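A Morning at Sirkadum's Kitchen Automation Site in Brarkholm

Posted in: Site visits

The bus from the station drops you at the wrong end of the Brarkholm business park, so give yourself 20 minutes for the walk if you go. The Sirkadum building is the low one behind the tire warehouse. There is no sign on the road side. I signed in at the front desk just before 9, got a visitor badge and a pair of overshoes, and was sent to wait with the rest of the group by the coffee machine.

I write mostly about catering and institutional kitchens, and I went because Sirkadum runs meal service for care homes and small hospitals in the region. Most of that work is reheating. A central kitchen cooks and packs, and then staff in small ward kitchens heat the portions, plate them and take them round. The company has been trying to find out which parts of that last stage a robot could take on, and in July it opened the site to visitors for a day. Their project is called Osia. I had read the leaflet, which was short on detail, and I wanted to hear from the people who do the job now.

The tour started in the packing hall, where automation is old news. Trays come down a belt, a machine seals the film, another one prints and sticks the label. The line handled 749 meals on the early shift that day, according to the board by the door. Two people work at the loading end and one checks seals at the far end. One of the loaders told us she used to do the labels by hand and had wrist trouble from it. She does not miss the labels. She does miss having a third person at her end to talk to, and the noise means the two who are left mostly use hand signals.

Past the packing hall there is a corridor with lockers and a training kitchen, and after that the office where the Osia group sits. It was quieter than I expected. A few desks, a wall of screens, a whiteboard with a shift plan on it. Most of the development is done in simulation. The engineers build a kitchen counter on the computer, put the usual appliances and some clutter on it, and let the simulated arms try one small job many times over. The job on the screens that morning was the microwave: getting at the door, and handling a box at the oven.

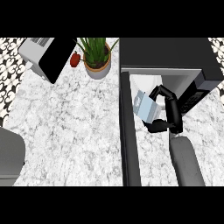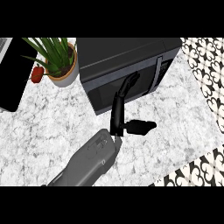

Both are from the simulated kitchen, with the microwave on the marble counter.

The engineer who talked us through it had worked in a hotel kitchen as a student, and it showed in how she described the problem. Someone in a ward kitchen opens a microwave without looking. They hook the door with a finger, push it wide with the back of a hand that is already holding something, and close it with an elbow. For the arm each of those is a separate piece of work. The door swings through a space that has to be kept clear. The fingers have to pull on the handle without sliding off it. A box held at a bad angle catches on the front of the oven.

She was open about where it stands. On a good layout in simulation the arm does well. Move the oven a few inches or turn it on the counter and the results drop, and then they train on more layouts. Nothing from Osia is heating food for a patient yet, and she would not give a date when one of us pressed her for it.

What interested me more was the part about staff. Two ward kitchen workers have been moved onto the project part time. They spend some of their week at one of the homes as before and the rest in the office, where they watch runs and mark the ones that would be a problem in a real kitchen. I got to sit with them for half an hour over lunch (soup and a roll, decent). Both had been offered the role by their supervisor and both had hesitated. One said she was worried she would be helping to get rid of her friends' jobs. She asked about it directly and was told that no posts would be cut during the trial. She pointed out to me that "during the trial" was doing a lot of work in that sentence.

Her colleague was more positive. He has done the evening reheat for years, alone in a small kitchen with two ovens, and he said the worst of it is standing there. You load, you wait, you unload, you load again, and meanwhile a call bell is going down the hall and you can't leave. If an arm could do the loading, he could be out with the residents. He also said he would want to be the one deciding that, and he was not sure the people writing the schedules saw it the same way.

They had both picked up things to complain about in the simulated kitchens. In their view the counters are too tidy. A real one at 6 in the evening has a stack of trays, a wet cloth, somebody's phone and the medication folder that is not supposed to be there. They have been writing lists for the engineers, and some of the newer layouts are based on those lists. They were both pleased about that. Pay for the project hours is the same as for kitchen hours, and one of them thought it should be higher, given that they are now training staff in how to do the marking.

In the afternoon we had a short session with the site manager. He went through the plan for a pilot in one care home, with the arm behind a screen and a member of staff in the room the whole time. Food temperature will still be checked by a person with a probe and written down by that person. I asked who stops the machine if something goes wrong and he said whoever is nearest, with a button on the wall. I asked if agency staff would be trained on it, as they cover a lot of evening shifts. He said that had not been settled. I think it needs to be, before the screen goes up.

The last stop was the equipment supplier's stand in the lobby. Chou makes the meal trolleys Sirkadum uses and had brought the new model with the lower handle. Several people from the wards were trying it out, and it got more attention than anything else all day. The brake pedal is better than on the old one. The drawers still stick.

Practical notes for anyone thinking of the next open day. Places are limited and you have to book by email. Photography is not allowed in the packing hall. There were 7 of us in the morning group, and that was a good size, as you could hear the guide and get a question in. The parts of the building on the tour are step-free, but the overshoes are slippery on the corridor floor. Lunch is included. The bus back goes once an hour from the far side of the roundabout, and the stop is easy to miss.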